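Plundmont Housing Co-operative
Minutes of the Furnishings and Small Stores Meeting
January 31, 2021

Chair: S. Tokarz
Minutes: R. Gurkley
Apologies: Celbridge house, both representatives

1. Previous minutes
Accepted, with one correction. The minutes said the guest room was "finished". Stanisława Tokarz asked that this be changed to "furnished", as she did not accept that it was finished. Changed.

2. Guest room bedding
The pink blanket went on in place of the old grey quilt. R. Gurkley spoke in favour of it: soft, cheerful colour, covers everything underneath. The Chair said that covering everything underneath was her main concern. She asked whether the ridged pile would hold up to regular washing and was told that the label said it would. She did not consider a label to be evidence.

Rathnayake asked whether one blanket was meant to do for winter and summer both. No clear reply. The Chair noted that the proposal in May had promised "a complete bedding solution" and that what we have is a blanket.

Agreed: the blanket stays until it has been through 7 washes, then we look at it again. No second one to be bought before then.

3. Binder clips
Rathnayake proposed that loose papers in the guest room (house rules, heating instructions, bin calendar) be held together with coloured binder clips, a colour for each house, with blue for Plundmont. 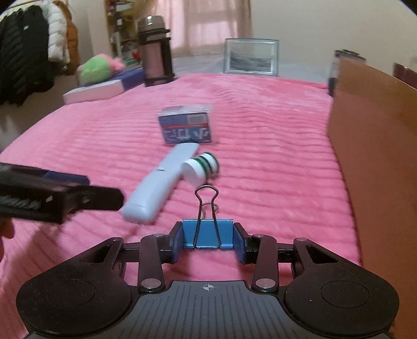 Item 3: light-blue binder clip, guest room.

The Chair asked what problem this solved. Rathnayake said guests mix up the papers and take them home. The Chair said a guest who takes home the bin calendar will now take home the bin calendar and a clip. Gurkley thought colours would at least help when things turn up in the wrong house. There was a longish discussion of whether anyone would remember which colour was whose – Celbridge has not yet chosen one, and was not present to do so.

Agreed: blue clips on trial at Plundmont only. Rathnayake to write a list of which papers go under which clip. The Chair asked that the list not itself need a clip.

4. Network equipment
Gurkley reported that the quote for rewiring the upper floor was $2155. The second quote, without the hallway, was $1578. The Chair observed that the hallway is where people complain about the signal, so the cheaper quote leaves out the complaint. Neither quote was accepted.

In the meantime there is the TP-LINK box, which Gurkley would like to see dealt with.

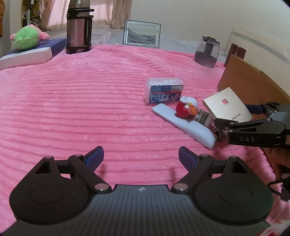 Item 4: TP-LINK box, with cardboard panel behind.

The Chair wanted to know which model it was and whether it suited the upper floor at all. Gurkley had not written down the model. Discussion deferred until he has. The Chair repeated her view that buying equipment first and measuring the house second is the wrong way around.

Rathnayake asked if the large piece of brown cardboard could go out with the recycling. Gurkley would prefer to keep it for packing. Agreed: he may keep it until the next meeting, in his own cupboard.

5. Actions
Gurkley: model details for item 4; a third quote that includes the hallway.
Rathnayake: list of papers; ask Celbridge to pick a colour.
Tokarz: keep the wash count for the blanket.

6. Other business
The key to the linen cupboard is still missing. There are 2 spares, and both are in the linen cupboard.

Next meeting to be set once Celbridge answers its email.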